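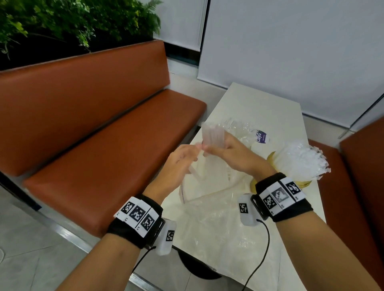

Sheyla Apaza keeps the recording rules at Wokineck on one sheet of paper. When she joined in 2019 there were 40 pages, and she says the people doing the recording had read very few of them.

"They had a binder," she says. "The binder was fine. It was on a shelf, and the work was at a table somewhere else."

Wokineck records people doing ordinary hand work – sorting, packing, folding – and the recordings are used to teach robots the same jobs. Apaza writes the rules for how that is done. Her sheet starts with the wrists. Every tag on a band must be flat, clean and facing out, and left and right bands are never swapped, even for a short take.

"A swapped pair ruins everything after it," she says. "You can't see it by looking at the hands. You see it a week later, when the numbers make no sense."

Cables come next. They have to run back along the forearm or down clear of the work, with enough slack for a full reach. Her test is simple: the wearer stretches to the far corner of the table, and if anything pulls, the take doesn't start.

Clyde Lyons, who checks the finished recordings, asked for the rule on clear plastic. Bags and thin packaging shine under window light, and he was rejecting a lot of takes for glare on the tags. In one batch of 379 he sent back more than he kept.

"My first idea was to ban it," Lyons says. "Sheyla said no. People handle clear plastic all day, so a robot will have to as well."

The rule they settled on lets the plastic stay and asks the wearer to check the light before starting. Blinds go down if there are any. A washed-out tag gets a note in the log, and Lyons decides later whether the take can be used.

Apaza is strict about one other thing. Nobody is told to work slowly or neatly. "If they drop something, they pick it up and carry on. I don't want acting."

Breaks are five minutes after each take, with the bands off. Lyons would like longer takes. Apaza has turned that down twice, and the next version of the sheet, due in January, keeps the limit where it is.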